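4.2 Clearing bottles from the floor

The second chore was picking up litter. Plastic drinks bottles were scattered on the floor beside a bin lined with a yellow bag, and the two arms had to put every bottle in it. We chose bottles because they turn up in most homes and because clear plastic is hard for a depth sensor to read. Labels and caps were left on.

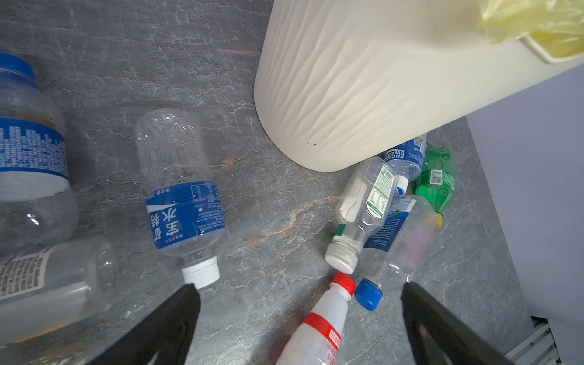
The policy was trained on 2,769 demonstrations recorded at Clandon by two operators. It was then tested over 400 trials, with the bottles laid out afresh each time. A trial counted as a success only if the floor was clear within the time limit. By this measure 99 trials succeeded. Most failures began where bottles lay against one another, as a finger closing on one would push its neighbour away.

Figure 3 shows the left gripper holding a bottle upright beside the bin while others remain on the floor. Both arms work from a shared rail, so each can reach the middle of the floor. A person would finish the job far sooner, and we do not think the system is ready for use in a home.

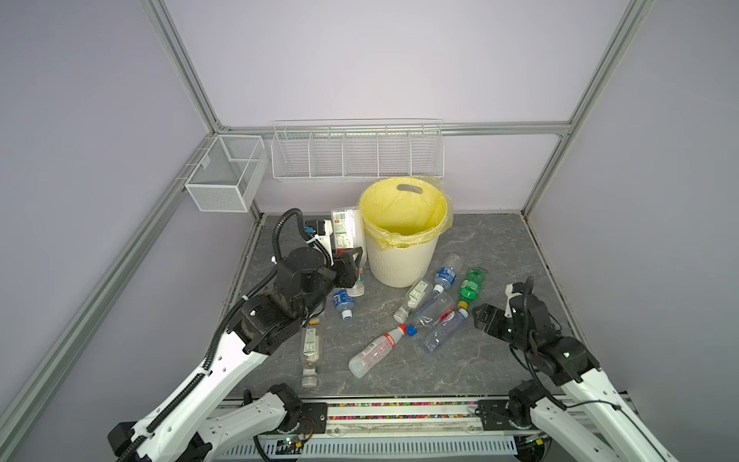
Figure 3. Workspace for the bottle task.

4.3 Comparison with the Petchrat baseline

The same trials were repeated using the Petchrat controller, with no change to the arms.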